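Search this site Search

How to pack a canvas tote so you can find things in it

Last updated 2020-03-01

A tote bag is a hole with handles. I have carried one to work for years and spent a fair share of them on doorsteps, up to the elbow, feeling for keys.

Start by tipping everything out. Old receipts go in the bin, along with any mint that has grown fur. Then stand the bag up on a table and pull the sides outwards so the mouth stays open. Canvas will hold itself up for a while if it's stiff enough. If yours slumps, put a book in first.

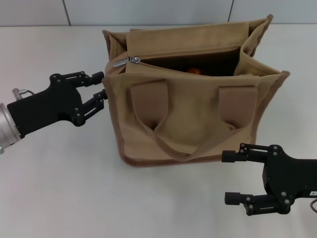

Heavy, flat things go in next, against the back. Laptop, notebook, the novel you won't read on the train. Bottles stand upright in a corner — lids tightened, please, I speak as the former owner of a dry passport.

Fruit goes in last and sits on top. My friend Yeshi Zeleke once put a satsuma under a dictionary and carried both to Zanton. The dictionary still smells lovely.

Keep the zipped pocket for keys, cards and anything you'd cry over. Zip it up afterwards. I know.

Let the handles hang down outside while you pack, or you'll bury one under your lunch and haul the lot up lopsided.

Empty the bag again on Friday. You'll find a teaspoon.

4 comments
164 shares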